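Nous utilisons des cookies afin de mesurer l'audience de ce site. En poursuivant votre lecture, vous acceptez leur utilisation. Tout accepter — Paramétrer

Chapitre 18
Du cahier des charges à la scène simulée : le projet d'équilibre

Les chapitres précédents ont traité séparément de la cinématique du bras, de la commande de la pince et de la détection des contacts. Le présent chapitre réunit ces éléments dans un projet conduit en équipe, tel qu'il est proposé aux étudiants de deuxième année de l'Institut technique de Skillivholm. Le sujet est emprunté à la mécanique élémentaire : il s'agit de faire manipuler par un bras robotisé les pièces d'une expérience de statique, à savoir des tiges, des goupilles et de petites masses munies d'une boucle de suspension.

Le choix d'un matériel aussi ordinaire appelle quelques remarques. Une tige se saisit aisément en son milieu, mais son orientation doit être maîtrisée jusqu'à la dépose. Une goupille posée à plat offre peu de prise et impose une approche presque tangente au plan de travail. Quant à la boucle d'une masse, elle doit être engagée dans une gorge étroite, opération pour laquelle une erreur d'orientation se paie plus cher qu'une erreur de position. L'étudiant retrouvera là les trois situations étudiées au chapitre 17, cette fois dans une même séquence.

Le projet se déroule entièrement dans le simulateur Flovska, dont la prise en main fait l'objet de l'annexe B. Chaque équipe reçoit une scène de départ, une bibliothèque de pièces et le règlement du concours interne Drusier, qui clôt le semestre. Lors de la session de juin 2020, 57 équipes ont remis un dossier complet et 379 séquences ont été soumises à l'évaluation. Le barème retenu accorde autant de poids à la qualité du compte rendu qu'à la réussite de la manipulation — disposition que les équipes négligent souvent au début des travaux.

À l'issue de ce chapitre, l'étudiant devra être en mesure de décomposer une tâche d'assemblage en étapes vérifiables, de définir pour chacune d'elles un critère d'arrêt et de justifier par écrit les tolérances adoptées. La section 18.1 présente la scène et ses repères ; la section 18.2 est consacrée à la saisie des tiges ; la section 18.3 traite de la suspension des masses.
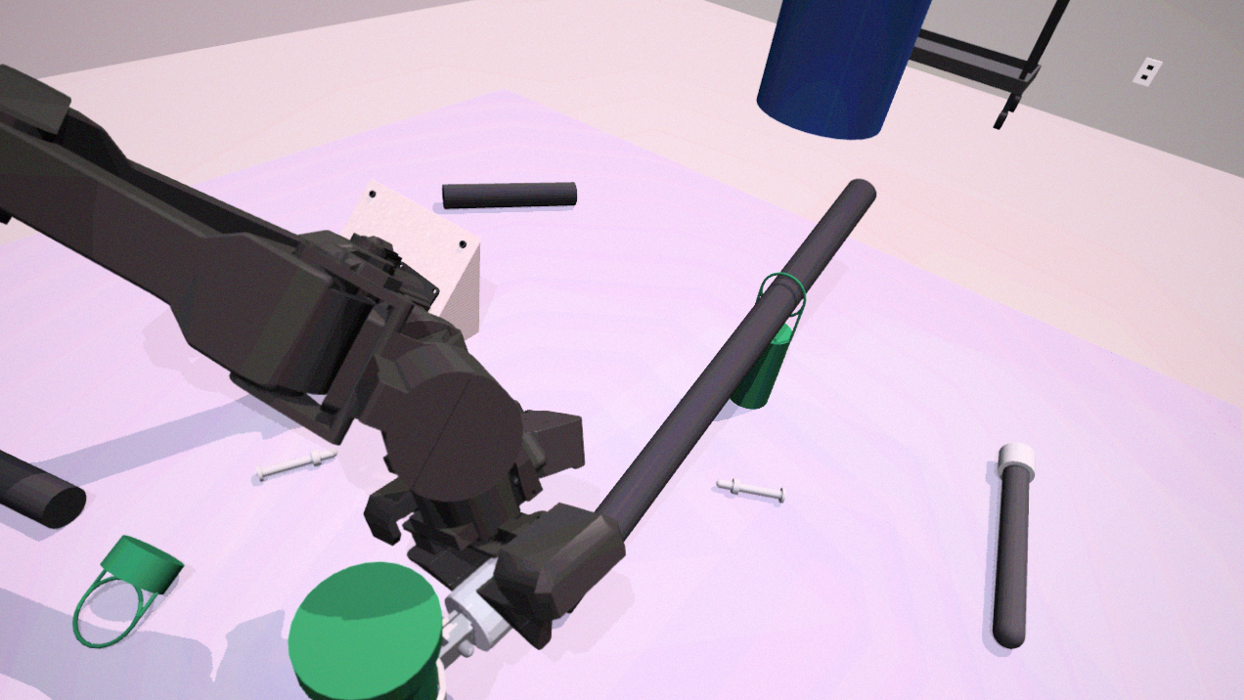 Figure 18.1. Bras et pièces de l'expérience dans la scène simulée. La boucle d'une petite masse verte entoure la tige sombre au niveau de la gorge.

Avant d'aborder la section 18.1, on relira la méthode de Magyar, exposée à la page 229, en prêtant une attention particulière au changement de repère entre le poignet et l'outil. Les notations y sont conservées sans modification. Les équipes désigneront dès la première séance un responsable du journal de projet, qui consignera les paramètres de chaque essai, y compris ceux des essais abandonnés.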